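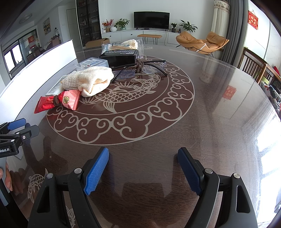
Como se limpa um tampo de vidro sem deixar marcas? Pano de microfibra quase seco, umas gotas de vinagre na água e outro pano a seguir, sempre no mesmo sentido.

É a resposta de Vilja Savolainen, que restaura e revende mesas de jantar na Altomlow e não gosta de perder tempo com a pergunta. "Toda a gente quer um produto. Não há produto. É água, vinagre e paciência."

Conversa rápida, entre duas entregas. Falámos sobretudo das mesas redondas com vidro gravado por cima da madeira escura – carpas, nuvens em volutas, medalhão ao centro. Já tiveram má fama. "Coisa de restaurante, diziam. Agora ligam-me de propósito por causa da carpa."

E os riscos? Os finos ficam. Os fundos, depende. "Se a unha prende, chamo o Oisín." O Oisín é Oisín Fahy, vidraceiro, 25 anos de oficina, que entretanto entrou para beber café e acabou tambem na entrevista. Para ele o problema é o polimento caseiro. "A pessoa esfrega, esfrega, e faz uma lente. Depois a luz da janela bate ali e só se vê aquilo."

O que mais risca, segundo os dois: caixas arrastadas. Caixas de plástico, latas, o comando da televisão. Pacotes de bolachas não fazem mal nenhum, mas escondem areia por baixo. Vilja usa um pano de malha grosso e pousa tudo em cima dele. "A mesa de jantar é onde a casa despeja os bolsos. Fio, embalagens, snacks. Não vou lutar contra isso."

Preços, pedi-lhe. Hesita. Uma mesa destas, com o tampo inteiro, pode ir até 2000 euros. Com o vidro lascado na borda vale muito menos – e a gravação não se refaz, ou pelo menos o Oisín não a refaz. "Tentei uma vez, as escamas. Nunca mais."

Entre o vidro e a madeira, outra conversa. Entra pó, entra humidade. Levantar o tampo sempre a 2, nunca sozinho, e limpar por baixo em março, quando começa a dar para abrir as janelas. Feltros novos nessa altura. Cera na madeira, pouca, e deixar secar bem antes de voltar a pousar o vidro, senão fica uma mancha que depois ninguem tira.

Toca o telefone. É a entrega de Flultby.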